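Ticket 925: label printer skipping every second label
Opened by: Araba Nutsugah
Site: Kernton
Status: open, waiting on reply
Date: 15/05/2024

Hi Sebastian, me again, sorry! The Burkach label printer on the packing bench has gone back to its old tricks. It prints one label, spits out a blank, prints the next one, another blank, and so on until it gets cranky and flashes orange. Same thing it did in March, except back then a restart fixed it and this time it hasn't (I've done it more times than I'd like to admit).

What I've tried so far:

Turned it off at the wall, had a cuppa, turned it on again. No change.

Swapped the roll for a new one out of the same carton. Still skipping. Then I pinched a roll from the Naidu carton, the slightly glossier ones, and got 14 good labels in a row before it started up again. I got very excited for a minute there.

Ran the calibration from the menu, holding the feed button down until it blinked twice. It fed out a great long ribbon of blanks and then said it was happy. It was not happy.

Checked the label length in Wovalness. It was set to 30 mm, and that's what is on the side of the carton, so I left it alone.

Reply from Sebastian Vasiliu:
Thanks Araba. Can you clean the gap sensor with a dry cotton bud and tell me the driver version? Also check whether the colour of the backing paper is different between the two cartons.

Update from Araba:
Driver says 481. Sensor cleaned, and there was a fair bit of grey fluff on the bud. The backing paper is white on ours and a sort of pale yellow on the Naidu ones, so you might be onto something there.
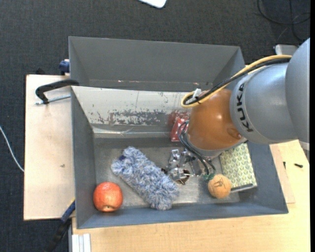
After the clean I ran another test batch and the skipping dropped off but didn't stop, maybe one blank in every handful. The labels that do come out are lovely and dark, so I don't reckon it's the print head. While I'm at it, could we get a bigger font on the bin labels? I'd love letters you can read from across the room, like the black KUKA on that grey arm, and those big grey bins have loads of space for them. Happy to log that one separately if you'd prefer.

I've left the printer switched on with the Naidu roll in it, so you can dial in whenever suits. The spare is still in the cupboard but its power cord has gone walkabout, so if you've got one in your drawer please send it over with the next delivery.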